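Fri 1 May

**Week 5 notes: Tempering chocolate and fats that set**

Bring these notes to the practical. The reading is the Grondum chapter on fats, and you can skip the section on margarine.

## Where we left off

Last week covered melting. A solid fat doesn't have one sharp melting point the way ice does. It's a mixture, and the different parts of the mixture let go at different temperatures. Butter softens well before it runs. Lard does the same over a narrower range. Cocoa butter is the odd one, staying hard at room temperature and then melting almost all at once a little below body heat.

The reason is that cocoa butter is mostly made of a few very similar molecules. Similar molecules pack together neatly, and a neat packing comes apart all at once. Butter has a much wider assortment, so it packs badly and comes apart in stages.

## Crystal forms

Cocoa butter can set in six different crystal forms, usually numbered with Roman numerals from I to VI. The same molecules are present every time, but they are stacked in different ways.

- Forms I and II set fast and melt easily. They are soft and crumbly and don't last long.
- Forms III and IV are firmer but still dull, with a weak snap.
- Form V is the one you want. It is glossy, hard and snaps cleanly, and it shrinks a little as it sets, so it comes out of a mold.
- Form VI is harder still, but it doesn't normally form straight from melted chocolate. Form V turns into it slowly in storage.

Learn form V well and know roughly how the others compare. I will not ask for all six melting points on the exam.

## What tempering does

Tempering is a way of getting form V and keeping the others out. There are three stages.

First, melt everything. Dark chocolate needs to go to about 45 °C. If you stop too early, some old crystals survive and you have no control over which ones.

Second, cool it while stirring, to somewhere near 27 °C for dark chocolate. Crystals start to form, both form V and some form IV. Stirring spreads them through the batch and breaks large ones into smaller ones, which gives you more starting points.

Third, warm it gently to 31 °C or so. Form IV melts below this and form V does not. What you have left is liquid chocolate with small form V crystals spread all through it, and as it cools the rest of the fat copies them.
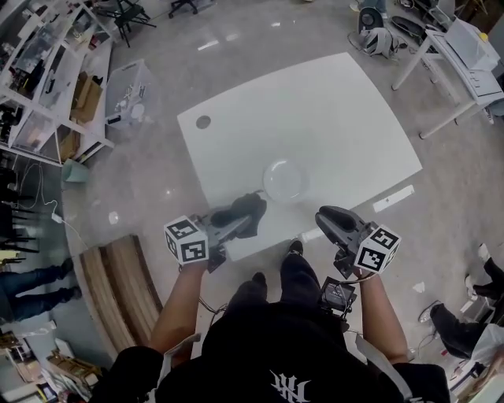

The other common method is seeding. You melt most of the chocolate, take it off the heat, and stir in finely chopped chocolate that is already tempered. The chopped pieces bring form V crystals with them, so you don't have to grow your own. Add them in small amounts and wait for each one to melt before adding more. If the pieces stop melting, the batch is cool enough. Fish out what's left and check the temperature.

Seeding works with any tempered bar. It does not work with a bar that has already bloomed, or with compound coating, where most or all of the cocoa butter has been replaced by another fat.

Milk chocolate is worked a degree or two cooler than dark at each stage. Milk fat mixes with the cocoa butter and gets in the way of the packing, which lowers the melting range. White chocolate is lower again.

## Bloom

There are two kinds and people mix them up.

**Fat bloom** is a gray or whitish film, sometimes in streaks or spots, and it feels slightly greasy. It shows up when chocolate was badly tempered, or when it got warm and set again, or just with age as form V changes to form VI. Rub it with a warm finger and it goes away.

**Sugar bloom** is dry and rough. It comes from water. If cold chocolate is brought into a humid room, water condenses on the surface, dissolves some of the sugar, and then dries off and leaves crystals behind. Rubbing doesn't remove it.

Both are safe to eat. The quickest test is a drop of water on the surface. On fat bloom it beads up. On sugar bloom it flattens and spreads.

## Seizing

Not the same thing as bloom, and it happens while the chocolate is melted. A small amount of water gets in, the sugar particles turn sticky on the outside and clump, and the whole batch goes stiff and grainy. You can't temper it after that. You can add more hot liquid and make a sauce or ganache, because with enough water the sugar dissolves and the clumps break up.

Bohumila Vaněk's handout from the October short course has a good diagram of this. Copies are in the folder with the Miltham worksheets.

## Practical

Work in pairs. Each pair makes 2 batches from the same bar, one tempered by seeding and one melted and left to set with no control at all.

1. Chop the chocolate finely. Set aside a quarter of it for the seed.
2. Melt the rest over warm water. The water must not touch the bowl.
3. Pour off the untempered batch first and label it.
4. Seed the remainder, stirring the whole time, and record the temperature every 30 seconds.
5. Dip the tip of a knife. Tempered chocolate should set firm on the blade within 5 minutes at room temperature.
6. Pour, label, and leave both batches on the side shelf, out of the sun.

Dry every tool before you start, including the thermometer.

## For the write-up

Plot temperature against time for the seeded batch and mark where you stopped adding seed. Compare snap, gloss and release from the mold for both batches. If your tempered batch failed, write that up and say which stage you think went wrong. You don't lose marks for a failed batch.

Questions to think about before next week:

- Why does chocolate that has been left in a hot car set dull?
- Why does adding a spoonful of vegetable oil make chocolate easier to dip with but softer when set?
- Would seeding still work if the seed were added at 40 °C?

Next week: emulsions, starting with mayonnaise. Read the first half of the Ondrejka chapter.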